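Notes, long-wear lipstick talk, December 5, 2020
Slides by Kgomotso Msimang

Start with the claim. Dostari says its liquid lipstick stays put for 17 hours. Pause. Ask who here has worn any lipstick for 17 hours. I bought 4 shades in April and none made it through a sandwich.

Don't get dragged into the packaging. Yes, the tube is nice.

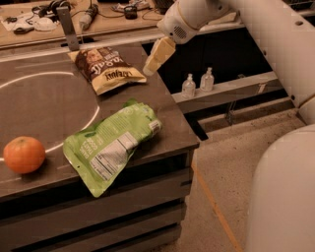

Does a primer underneath help?
A little, at the corners of the mouth, and plain balm blotted off did the same for me.

Next, the Stimmont survey. Nearly 2000 women "agreed" their lips felt softer. Softer than what? They got the product free. Say that slowly.

Color match: hold up the Kazmi red, then the swatch card. Let them look. I still think the card is pinker, and the shop lighting hides it.

Price slide. Skip if short on time. Otherwise: 2 cheap tubes, one bare day between them, write down when you first reapply. Then take questions.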